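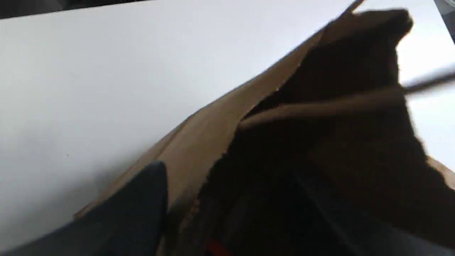 A brown paper bag on its side on a white tabletop.

In Praise of the Plain Brown Bag

I love paper bags, and I'm tired of pretending the cotton tote has beaten them! I own six totes. They slump in the closet, one inside another, and on shopping day I forget every one.

A kraft bag earns its place all week. Lay it on its side on the table and you can reach right in for the onions without digging down through the bread. Fold the rim over once (twice if it's had a hard life) and it will stand open for potato peels. Crinkles don't bother me, and neither does a ragged edge. A bag like that still has jobs ahead of it, lining the compost pail or wrapping a jar for the mail.

My neighbor Siriporn Rungrueang keeps 44 of them flat behind her fridge. I used to tease her, and now I borrow from the stack. By June I plan to have a stack of my own.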